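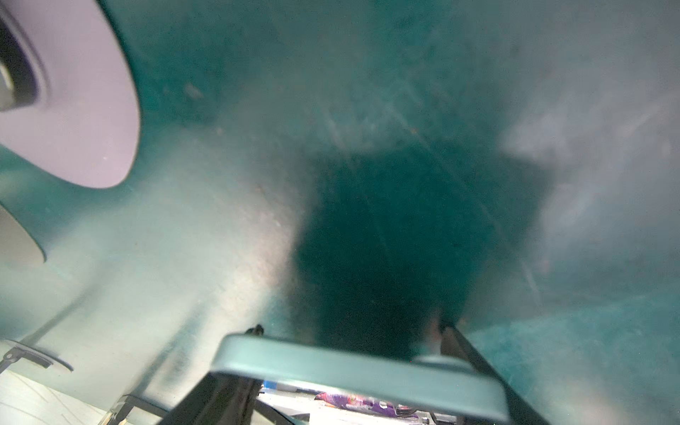 My phone contract with Sorna ended in March. I rang to cancel and was offered a loyalty gift, which was the same contract.

Spent 73 minutes on hold. The music is a pan pipe thing that stops every so often so you think someone's picked up. They haven't. It's the pan pipes getting their breath back.

Got through to Retentions. Retentions asked why I was leaving. I said the bill. Retentions said had I considered a bigger bill with more data on it.

I use the phone for the weather and for ignoring my sister.

Asked for the price of just leaving. £153. Asked for the price of staying until the end of the "new term" I apparently agreed to by not ringing sooner. £296. So that's how they get you, arithmetic.

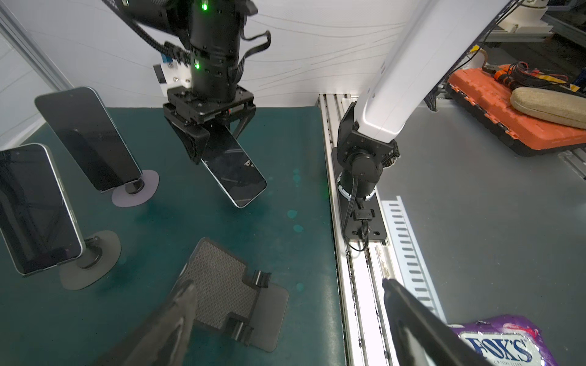
Phones, various.

Anyway I've paid it. Moved to Jundo, SIM only, 3 quid a month for the first bit and then presumably a kidney.

Jundo's welcome text came through at ten past six in the morning. It said Hi [FIRSTNAME].

Sorna have now sent a survey. How likely am I to recommend them to a friend. Depends on the friend.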